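About Plinlow
1/13/21, by the Plinlow office

Plinlow gathers practice examples for companies that teach robot arms to handle everyday objects. We were formed in September, when the Tallon and Medrano workshops joined, and we now employ seven operators. Our work centers on sorting: an arm takes one item from a mixed basket and places it in a box. 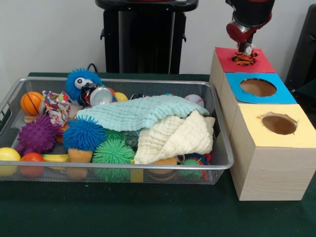 Each attempt is recorded from start to finish and reviewed by a second operator. Failed attempts are kept and labeled as such. Our current set, Driva, covers 202 objects.
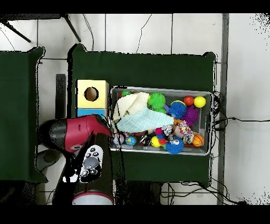

Clients may request their own objects, and delivery takes five weeks.
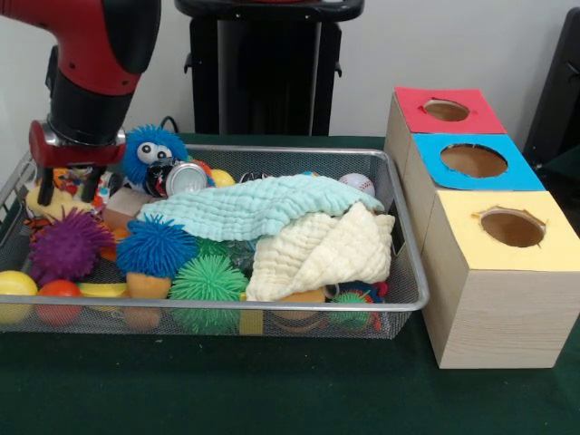

Operators train for 112 hours before their recordings are accepted.

Comments

gearbox_mom: Do you accept school visits?

R.T.: Is Driva open to universities?

Contact | © Plinlow | Back to top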